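Telten Bath Works Open Day

3 min read

Telten opened its Clovach plant to visitors on 9 March 2026. I went with Edgardo Panganiban, who is refitting two bathrooms and wanted to see basins before ordering.

Cabinets

The tour began with storage. Telten sells mirror and open shelves as one unit, and Ross Lennox, our guide, said most buyers now ask for shelves they can reach without opening a door. A bottom ledge is standard.

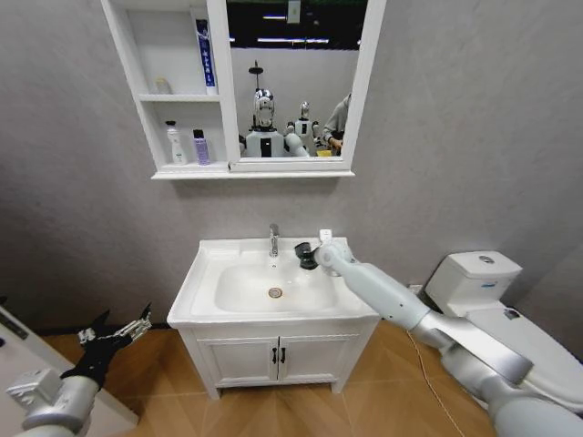
Casting and glazing

The casting hall is the oldest part of the plant and very warm. Molds are filled in the morning and opened the next day. Glaze goes on in 2 coats. Lennox said the line turns out 553 basins in a good week, with October the busiest month. Edgardo asked about chips and was told to avoid scouring powder and wipe the bowl with a soft cloth.

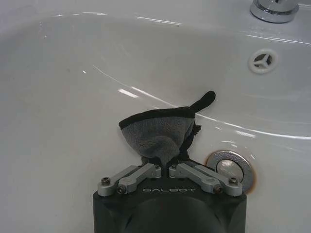
Fitting advice

A fitter spent 9 minutes on wall anchors, too fast for me to write it all down. He wants the studs marked before any tile goes up. He also likes a window set high over the basin wall, so the light comes in and the neighbors can't see. 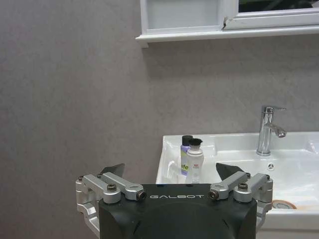 Getting there

Parking is free behind the plant, with 200 spaces. The lunch counter takes cash only. Edgardo ordered one basin and is still thinking about the other.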